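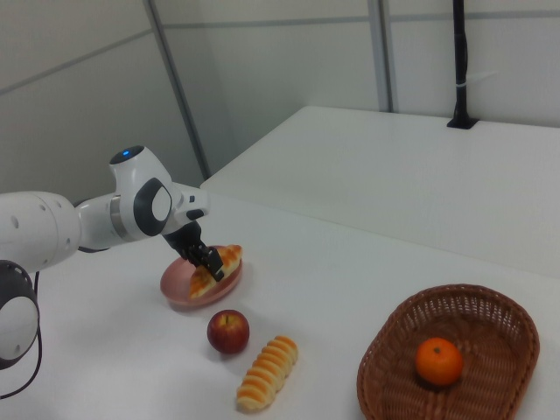 *Page last changed: Saturday, 14:12*

**From:** Nadiia Ivanyshyn
**To:** Lonbridge printmakers list
**Subject:** Re: paper for the linocut edition

> Erasto Masanja wrote:
> Can I print the Tilovar series on thin Japanese paper, or will the black areas show through?

Dear Erasto,

I printed 12 sheets by hand with a spoon. Large black areas did show a little on the back. I used less ink after the first 3, and it became better. Please keep the paper dry, I made it damp once and it stretched.

Regards,
Nadiia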